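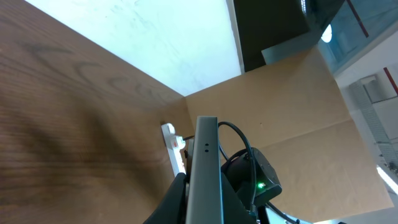
Temps de lecture : 5 min

Des meubles en abonnement à Skornerberg : Betix promet beaucoup et chiffre peu

Publié le 9 juillet 2022

Louer sa table au mois au lieu de l'acheter, la rendre quand on déménage, en reprendre une autre. La formule que l'enseigne Betix veut lancer en août à Skornerberg a le mérite de la simplicité. Elle a aussi droit, depuis quelques semaines, à une campagne d'affichage qui parle de « mobilier sans déchet » et de « liberté retrouvée ». On a connu des slogans plus modestes pour un plateau et quatre pieds.

Le principe tient en peu de mots. Le client choisit un ou plusieurs meubles dans un catalogue, verse un dépôt de garantie, puis paie une mensualité. Betix livre, reprend, remet en état et loue de nouveau. Les pièces transiteraient par un entrepôt loué dans la zone de Plasside, où l'entreprise annonce un atelier de ponçage et de vernissage. Le catalogue de départ comprendrait 71 références, surtout des tables, des bureaux et des étagères. Les canapés et les matelas en sont exclus, ce que la brochure mentionne en petits caractères à la dernière page.

Jusque-là, rien de scandaleux. Les difficultés commencent quand on cherche les chiffres.

Une étude qui tombe bien

Pour défendre l'intérêt écologique du projet, Betix s'appuie sur un document du cabinet Dimitriou, présenté comme indépendant. Il conclut qu'un meuble loué à plusieurs foyers successifs pèse moins lourd sur l'environnement qu'une série de meubles neufs achetés puis jetés. On veut bien le croire. Encore faudrait-il que les habitants jettent leurs tables à chaque déménagement, et l'étude le suppose sans le démontrer. Aucune enquête n'a été menée sur place. Le cas du ménage qui garde la même table pendant vingt ans, ou qui la récupère chez un parent, n'est tout simplement pas examiné.

Le document précise par ailleurs, dans une note de méthode, qu'il a été commandé et payé par Betix. Cela ne le rend pas faux. Cela rend l'adjectif « indépendant » un peu généreux.

Autre zone d'ombre : le transport. Les allers-retours entre Plasside et les logements sont comptés comme si chaque camion partait plein et revenait plein. Quiconque a déjà attendu une livraison dans la vieille ville, où les rues sont étroites et le stationnement rare, peut se faire une idée de la solidité de cette hypothèse. Interrogée sur ce point, l'entreprise répond que ses tournées seront « optimisées », sans donner plus de détails.
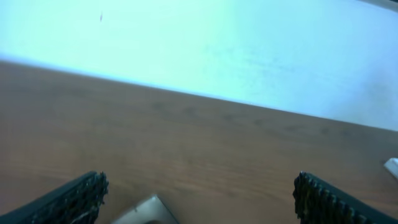 Consommation

Côté portefeuille, la prudence s'impose aussi. Le dépôt de garantie peut atteindre 500 euros pour les ensembles complets. La durée minimale d'engagement n'apparaît pas sur les affiches ; il faut aller la chercher dans les conditions générales, où l'on apprend qu'un retour anticipé donne lieu à des frais « adaptés à la situation ». La formule laisse une belle marge d'appréciation à celui qui l'a rédigée.

Et puis il y a la question de l'usure, qui fâche déjà ailleurs dans tous les métiers de la location. À partir de quand une rayure cesse-t-elle d'être normale ? Le contrat type, que nous avons pu lire, distingue 2 catégories : les « traces d'usage », à la charge de Betix, et les « altérations », à la charge du client. La frontière entre les deux est fixée au moment du retour par l'entreprise elle-même. Aucun barème n'est joint. Le client peut contester par courrier, mais le dépôt reste bloqué pendant l'examen du dossier, et aucun délai n'est indiqué pour cet examen.

Sur une table en bois, tout se voit vite : un verre posé sans dessous, une casserole, un ordinateur que l'on pousse et que l'on tire tous les jours. Les amateurs de vieux meubles appellent cela la patine. Un service de facturation pourrait avoir un autre mot.

Betix assure que la plupart des marques disparaîtront à l'atelier et que les clients n'ont « aucune raison de s'inquiéter ». Dans ce cas, on comprend mal pourquoi la grille de tarifs n'est pas publiée. Un ponçage, d'ailleurs, ne se répète pas à l'infini. Sur du bois massif, on a de la marge. Sur un placage, on traverse assez vite. Or le catalogue parle de « bois » sans autre précision pour une bonne partie des modèles, et l'entreprise n'a pas voulu dire quelle part revenait au massif.

Le soutien discret de la commune

La municipalité, de son côté, se défend de toute faveur. Elle a pourtant accepté de relayer l'offre dans son bulletin et d'autoriser un point de démonstration sur l'espace public pendant la première semaine. Les services communaux parlent d'une « expérimentation » d'une durée de cinq mois, au terme de laquelle un bilan serait dressé. Par qui, et sur quels critères ? La réponse obtenue est que cela « reste à définir ». Une expérimentation dont on fixera les critères après coup a de bonnes chances de réussir.

Il existe pourtant, à Skornerberg, des solutions moins bruyantes. Le dépôt-vente situé près de la gare fonctionne sans abonnement ni application. La recyclerie vend des tables complètes pour un prix inférieur à celui de quelques mensualités, et les reprend volontiers quand leur état le permet. Ni l'un ni l'autre n'a eu droit à une page dans le bulletin communal. Ni l'un ni l'autre ne figure dans l'étude Dimitriou, où l'occasion est traitée en un paragraphe et jugée « peu adaptée aux attentes actuelles » -- sans source à l'appui.

La location peut rendre service à certains : étudiants de passage, salariés en mission courte, familles qui attendent la fin d'un chantier. Pour eux, payer quelques mois puis tout rendre a du sens, à condition de savoir à l'avance combien coûtera la sortie. Présenter la même formule comme un geste pour la planète, valable pour toute une ville, demande des preuves que Betix n'a pas fournies.

Nous avons demandé à l'entreprise la grille des frais de remise en état, la durée moyenne de location attendue et la liste des modèles en bois massif. Elle a promis une réponse avant l'ouverture. Les inscriptions, elles, sont déjà ouvertes, et le dépôt est encaissé dès la signature.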